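Household Reference > Laundry and Linen > Sorting > Sorting bins

Sorting bins

9 Sep 2022 - by Corinne Baptiste
43 shares - 6 comments

A sorting bin is an open container used at home to keep clothes apart by colour, by cloth or by what is to be done with them next. The name covers a good many things, from the tall divided hampers sold for bathrooms to the shallow plastic tubs that live on a shelf and come down to the table on washing day. This article is mostly concerned with the small tabletop kind, which gets rather less attention than it deserves, considering how many of us grew up with one (or with an old dishpan doing the same job).

Origins and names

People have been putting whites in one heap and darks in another for as long as there have been dyes that run. The heap on the floor came first and is still the most common method in many homes. Containers set aside for the purpose came along gradually, often borrowed from some other duty - a bread crock, an apple box, a baby's bath with a crack in it. In the Prudska valley the older families still say "the two tubs" when they mean the whole business of sorting, even in houses where there are now four or five of them. Elsewhere you will hear sorting tub, wash tray or just "the blue one."

Form and materials

Most tabletop bins are rectangular, because rectangles sit neatly side by side and stack well in a cupboard. Rounded corners are kinder to knitwear, and a smooth rim saves a lot of snagged threads. Plastic is the usual choice, although enamel and wicker both have their loyal followers. A bin of over 10 litres will take a couple of pairs of jeans with room to spare, but it does get heavy once it is full of damp things, and many people would sooner have two small ones than a single large one.

Colour is more useful than it first sounds. A household that keeps denim in blue and the pale or tan things in red will soon find that even the youngest member can help, and that visitors put their own shirts in the right place after being told once. There is no agreed system, and it hardly matters which colour is given to which cloth so long as everyone under the roof keeps to the same one.

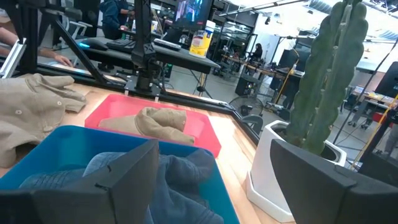
Illia Semeniuk writes that in his mother's house the denim always had a bin to itself, winter and summer, and that he never thought to ask about it until a new pair of jeans turned six good pillowcases the colour of a rainy sky.

Denim is in fact the cloth most often kept separate. The indigo used on it sits near the surface of the yarn and comes away for the first several washes, sometimes for much longer, and the weight of the fabric is hard on lighter garments tumbling beside it. Tan and khaki clothing is a more debatable case. Some sorters treat it as a light colour, others give it a group of its own, and the Hasance laundry handbook (a lovely, stubborn little volume of household advice) puts it with the browns and will hear no argument.

Use

Clothes are generally sorted on a table or a bed, in good daylight if it can be had, as navy and black are very hard to tell apart under a lamp. Pockets are emptied, sleeves are pulled right side out, and zippers are closed. Opinion is divided on buttons. Verna Blackwood, in her Binerik columns on mending, advised leaving shirt buttons undone so that the buttonholes aren't strained, and this is the custom most home sewers follow.

Bulky pieces tend to be left beside the bins until the smaller ones are settled. Bins are also handy after the wash, for holding what needs ironing or a stitch or two, and a good many of them end their days under the sink, full of rags and clothes pegs.

Care

A wipe with warm, soapy water every so often is plenty. Plastic left in a sunny window will fade and may go brittle after a few summers.

See also: Clothes hamper; Indigo; Mending basket; Washing day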